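Newsletter > Workshop Notes > Benches and Surfaces

Search this site Enter keywords Go

Worn tops: clean first, sand later

16 February 2026

Several readers have written in about work surfaces that have gone patchy. Tibor Bárány at Jakab looks after eight benches and has refinished two of them so far. His advice is to leave the sander on the shelf until the top has had a proper cleaning. Brown patches and pale scuffs often look deeper than they are, especially on a tan top, where every mark shows.

Wipe the surface with a damp cloth and a little dish soap, working toward the front edge. Dry it with a clean towel and leave it overnight before deciding anything.

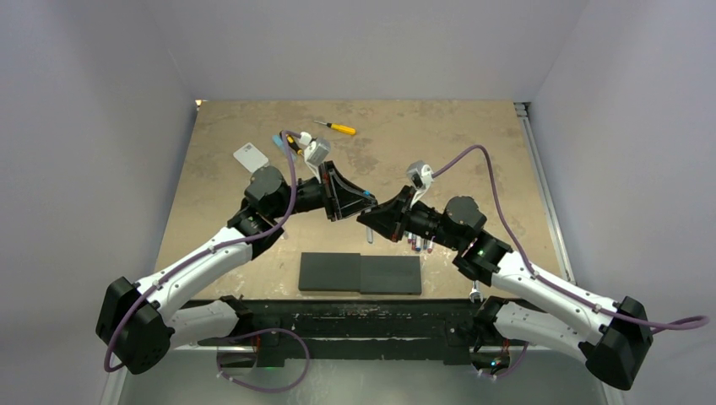
If the marks are still there in the morning, try a fine pad on one corner. Géza Illés prefers to start at the back, close to the panel, where a test spot bothers people less. Side panels need only a soft cloth — a rough pad will dull pale paint quickly. Go over the corner seams with a dry brush.

Small light marks can stay. A mottled top is still a good top if it is flat and clean. Send questions for the March issue to the Kulten desk.

Recent items
Storing clamps at Rinier
Seven ways to label a drawer
Ellska shelf brackets, second look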